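Budgeting for a pair of hand-held grippers, what am I forgetting?

Home > Workshop & Tech > Robots and automation
September 2020

Ourania Zervas

Hi all, hoping someone has been down this road. We're a small outfit that makes and repairs soft goods (pouches, covers, that sort of thing) and we want to start recording folding and handling tasks with hand-held grippers, so we can train an arm later on. The arm itself is next year's money. For now I've got to put in a list by April and I've only got the grippers on it, plus a vague line that says "bits".

I've been to see a setup that is pretty much what I'd like, and I've put two pictures further down in my reply to Thanasis. Do I need a special table? How many spare fingers? And is it mad to buy both hands at once, or should I get one and see how we go?

Thanasis Vasilakis

Get two. I bought one first and regretted it inside a week, because anything made of cloth wants a second hand to hold it still. The second one then came with a different firmware and I lost days to that.

As for what you're forgetting, it's nearly all dull stuff:

1. Cables. Buy them longer than you think, and a few spares. Ours get tugged all day long and the plugs go first. I put down 200 for cables and clips and spent every penny.

2. The table. Any solid one will do, but look hard at the top before you pay for it. Can you post those pictures, Ourania? I'd like to see what sort of surface they use.

Ourania Zervas (replying to Thanasis)

Course I can! Both grippers over the table with a dark green pouch, then a close one of the wood from the gripper's own camera:
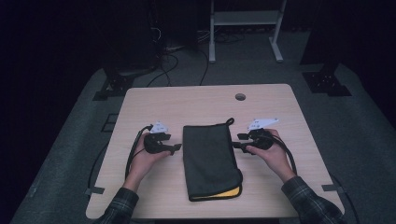
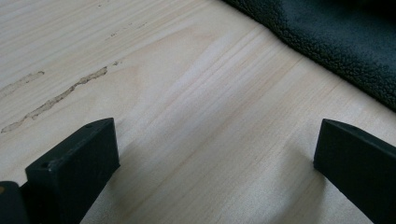 3. Table top (adding to your list, hope that's all right). I hadn't clocked that long gouge in the wood until I saw it close up. If ours ends up like that, should I budget for a top we can swap out? And I do like the cable hole towards the far edge, so that's gone on my list too.

Thanasis Vasilakis

Nice, that's a good size of table for it. I wouldn't fuss over one gouge, but if you want all your recordings to look alike then yes, price up a spare top now and keep it wrapped. Jirnley do plain ones cut to size, ours was 137 with delivery. Ask them to drill the hole, I did mine with a blunt bit and it shows.

4. Fingers. Get two spare pairs. They get scuffed, which is fine, but sooner or later somebody drops one.

5. Storage. Boring but it adds up fast.

Bukola Fashola

just rent?? Lamivico do 18 a day

Zainab Okonkwo

Renting is all right for a trial but do the sums first, Ourania. We hired for what was meant to be a fortnight and it ran on and on. If you're going to record for months, buy.

What I'd add is people's time. I had 200 down for the person doing the folding and it was miles too low (my fault, I'd only counted the time with the grippers in hand and left out setting up, checking the files and doing the bad ones over again). Your arms get tired as well, so plan on short goes with proper breaks, and have two people who can do it.

Also ask the seller whether the mounting plates are included. Mine weren't, and I had to send for them separately while everything else sat in its boxes.

Ourania Zervas

Thanks both, brilliant stuff. Two grippers, spare top, long cables, two pairs of fingers. I'll ring about the plates tomorrow.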